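Grarwood 300 Acoustic Felt Table Covering

Product code: GW-300
Category: Surface coverings / Sound control / Desks and benches

Overview

The Grarwood 300 is a needled felt covering for desks, counters and workbenches. It reduces the noise of objects set down on a hard top and protects the finish underneath. It is supplied on the roll or cut to size, without a backing or with a rubberized backing. Both versions use the same face material.

The number in the product name refers to the weight of the face layer, 300 grams per square meter. The backing adds to the total weight and is listed separately on the data sheet that ships with each roll.

Construction

The face layer is a blend of recycled polyester fibers, mechanically bonded. No adhesive is used in the face. The fibers are dyed before needling, so a cut edge shows the same color as the surface. Small differences in shade between fibers are normal for the material and become more visible in the darker colors.

Face thickness is 4 mm, measured without load. Under a fixed load such as a monitor stand, the felt compresses and holds a mark for a time after the load is removed. Light steaming brings most of the thickness back. Do not let the iron touch the surface.
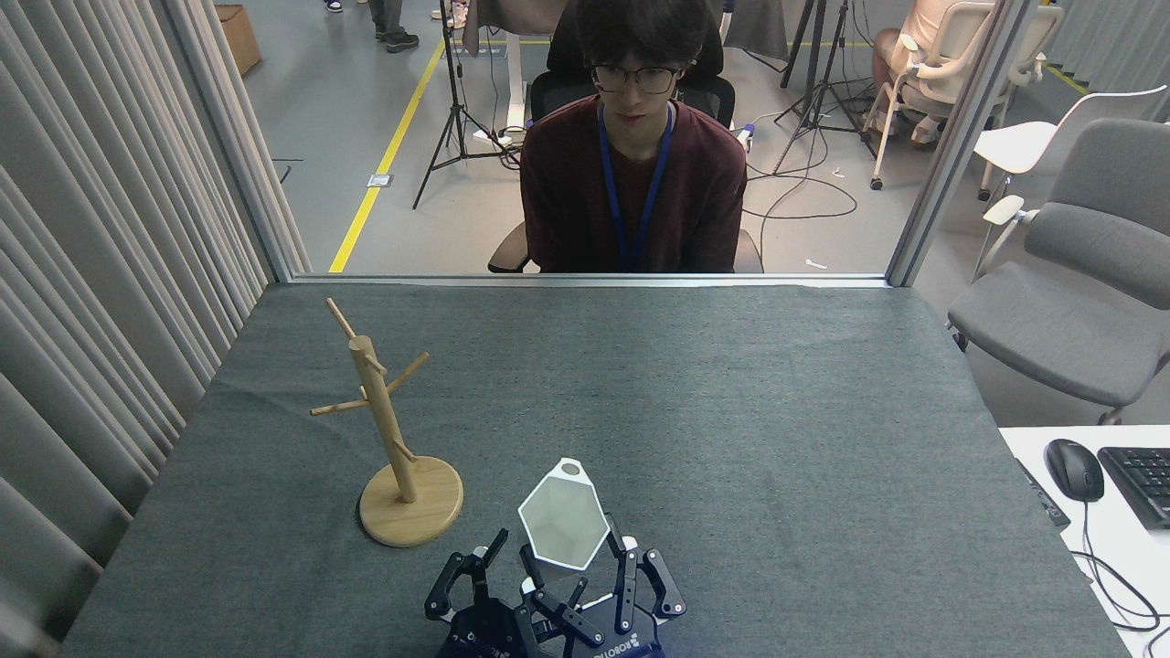
Sizes and cutting

Standard roll length is 12 m. Cut pieces are squared on two sides and trimmed on the other two. Allow for trimming on site if the piece has to meet a wall rail, a window channel or a partition. For tables with rounded corners, order the next size up and cut with a rotary blade against a template. Scissors leave a stepped edge on the backed version.

Rolls are wound face out. After unrolling, leave the piece flat overnight before the final cut. Creases from shipping are heaviest at the inner end of the roll.

Installation, unbacked version

The unbacked felt can be laid loose, taped or glued. Loose laying is suitable for display tables and meeting tables. For work surfaces where items are dragged or turned, use double-sided tape along all four edges and one strip across the center. Firkach dispersion glue is approved for permanent installation on sealed wood and laminate. Apply it to the tabletop only. Glue applied to the felt will soak through and stiffen the face.

Installation, backed version

Clean the top with a damp cloth and let it dry. Lay the piece backing down and smooth it from the center outward. Tape is required only on tops that slope. Do not use the backed version on oiled wood or on fresh varnish, as the rubber can leave a stain.

Colors

Slate, Moss Gray, Sand and Charcoal are kept in stock. Color 47 (Deep Rust) is made to order and cannot be returned. Dye lots are printed on the roll label. Order all pieces for one room together if a close match is needed, and quote the lot number on any later order.
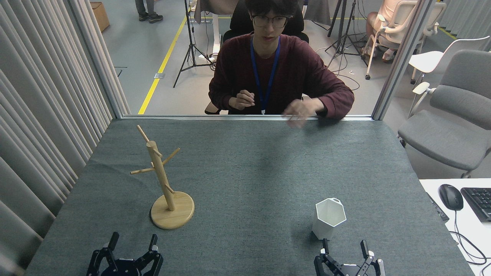

Cleaning and care

Vacuum with a flat nozzle. Brush attachments raise the fibers and cause pilling. Blot spills at once with a dry cloth and finish with cool water. Solvent cleaners will damage the rubber backing. The face is not treated against stains; Steinbach fabric guard may be applied to the unbacked version after a test on an offcut.

Limits of use

Not for use under soldering irons, hot plates or cutting tools. Not suitable for outdoor installation. The covering has no antistatic rating. For electronics benches, see the Jerwood mat series.

Ordering and samples

Samples are available in all stock colors. State the version (backed or unbacked), color, length and width in that order. Made-to-order colors placed before October ship with the autumn production run. Technical questions on gluing and trimming: Detlef Wunderlich, Surface Products.

Related items

Grarwood edge tape, double-sided
Firkach dispersion glue
Rotary cutter, replacement blades
Jerwood bench mat, antistatic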